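양팔 로봇에게 거실 정리를 맡길 때 지키는 규칙

저는 Niilo Kuusisto입니다. Flurthorpe의 작은 작업실에서 집안일 로봇을 시뮬레이션으로 먼저 시험하고, 그 다음에 실제 집에서 사용합니다. 한국어가 제 모국어가 아니어서 어색한 문장이 있을 수 있습니다. 양해를 부탁드립니다.

첫 번째 규칙은 대기 자세입니다. 시작하기 전에 두 그리퍼를 위로 향하게 하고, 서로 부딪치지 않을 만큼 간격을 둡니다. 우리 작업실의 기준은 40cm입니다. 팔이 짧은 모델이면 이 값을 줄여도 되지만, 줄인 값을 반드시 기록해 주십시오.

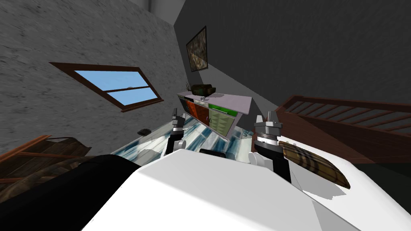

두 번째는 속도입니다. 가구에서 먼 곳에서는 보통 속도로 움직여도 됩니다. 서랍장이나 난간 근처에서는 절반으로 낮춥니다. 우리 설정 파일에는 빠른 값이 590, 느린 값이 448로 되어 있었는데, 이 차이는 너무 작았습니다. Niilo Hakala 씨가 (이름이 저와 같아서 메일이 자주 잘못 옵니다) 그것을 발견하고 느린 값을 다시 정했습니다.

세 번째, 서랍장 위의 물건에 대한 규칙입니다.
유리컵은 앞쪽 가장자리에서 손바닥 하나만큼 안으로 옮깁니다.
화분이 넘어져 있으면 서랍을 열기 전에 먼저 세웁니다.
잎이 뾰족한 식물은 잎을 잡지 말고 몸통을 잡습니다.
서랍은 한 번에 하나만 엽니다. 다른 팔은 그동안 기다립니다.
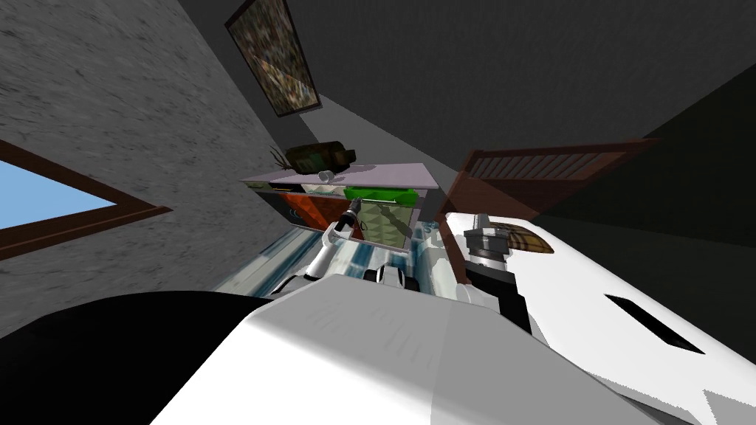 네 번째, 한 팔이 물건을 잡고 있으면 다른 팔은 그 팔 위로 지나가지 않습니다. 급할 때 이 규칙을 어기는 사람이 많습니다. 저도 Kauppinen 아파트에서 한 번 어겼고, 손목 덮개를 새로 주문해야 했습니다.

다섯 번째는 시험 횟수입니다. 새 동작은 시뮬레이션에서 3000번 이상 반복한 후에만 실제 로봇에 넣습니다. 실패한 기록도 지우지 마십시오. 화면 속 바닥은 미끄럽지 않아도 실제 바닥은 미끄러울 수 있으니, 첫날에는 깨지는 물건을 모두 치우고 비상 정지 버튼을 손에 들고 있는 것이 좋습니다. 아이와 동물은 다른 방에 있어야 합니다.

마지막으로 기록지에는 날짜, 그리퍼 종류, 잡는 힘, 멈춘 이유를 씁니다. "이상 없음"이라고만 쓰면 나중에 도움이 되지 않습니다. Nanen 양식을 쓰시는 분은 둘째 칸에 잡는 힘을 쓰시면 됩니다. 양식은 8월에 새 판으로 바뀔 예정입니다.

2023년 6월 14일 수정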